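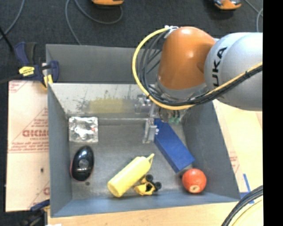 Sorting Mixed Household Items Before Storage

Wambridge Household Advice Service

Drawers, boxes and bins that hold a little of everything are a common cause of waste in the home. Food is forgotten, small toys are lost and bottles leak over whatever lies beneath them. The following guidance applies to kitchens, utility rooms and shared cupboards.

Empty the container completely before sorting. Items should be laid out in a single layer, with food kept apart from cleaning products from the outset.

Fresh fruit should not be stored with household goods. Apples keep best in a cool place, away from potatoes and onions, and should be checked once a week. Any that are bruised should be used first.

Squeeze bottles should be wiped at the neck, closed firmly and stood upright. Where the label has worn away and the contents are uncertain, the bottle should be discarded.

Opened foil packets should be folded over twice and clipped — an elastic band is a poor substitute. Write the month of opening on the front.

Small electrical items require a dry box of their own. Remove batteries from anything that will not be used for 2 months or more.

Plastic containers may be washed by hand at 39 degrees with a mild detergent. Allow 30 minutes for air drying before anything is returned to them.

Residents of Timmermans Court are reminded that unwanted items in good condition may be left at the Dalance exchange shelf until 11 in the morning.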